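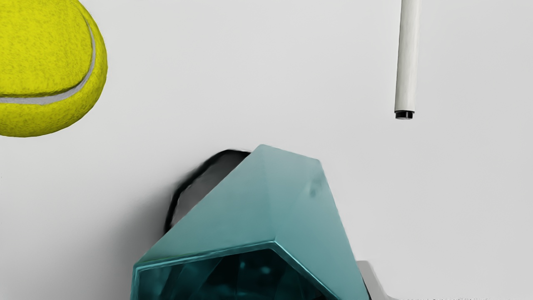
About Drillholm Tennis School

Drillholm Tennis School teaches adults to play tennis. We don't teach children, mostly because children get better so quickly that it depresses everybody else on the court.

The school was started by Wojciech Czarnecka, who came to the game at 33 after a doctor told him to find a hobby that involved standing up. He lost every match he played for two years. He then took a coaching course, lost slightly less, and found that people liked being taught by someone who could remember what it felt like to miss the ball completely. He still coaches four evenings a week and will tell you about his backhand if you let him. Please don't let him.

We play at the old Emholm courts, behind the bus depot. There are six of them, two under a roof. The roof was put up by the previous owners and keeps off most rain, apart from the kind that arrives sideways, and in November we get little else. The changing rooms were painted last spring in a green that looked better on the card.

What we teach

Our beginner course is called Baran, after the street the first lessons were held on. It runs for ten weeks and starts with how to hold the racket. By week four you'll be able to keep a rally going, provided the other person is kind. By week ten you'll have played a real set and argued over a line call, and as far as we're concerned that makes you a tennis player.

After Baran comes Salex, our course for people who can already play and have picked up bad habits doing it. The name was supposed to stand for something, but the sheet of paper went missing in a move. Salex groups are kept to eight. Expect a lot of footwork, plus a session on doubles that has tested several marriages.

Private lessons are available in the mornings. They cost more, and there is nowhere to hide.

Who comes here

We have 200 members at the moment. The oldest took up the game after she retired and now has a drop shot that should be reported to somebody. Plenty of our players never enter a competition. Others join the winter ladder, which has 54 names on it and causes more bad feeling than anything else we run – we have tried to cancel it twice and been shouted down both times.

You don't need your own racket to start. We have a rack of loaners in the office, some of them newer than others. You do need proper court shoes, and we will check.

Visiting

The office is open from nine until the last lesson ends. Come by, watch a class through the fence and ask whatever you like. Parking is free after six, and the coffee machine takes coins only.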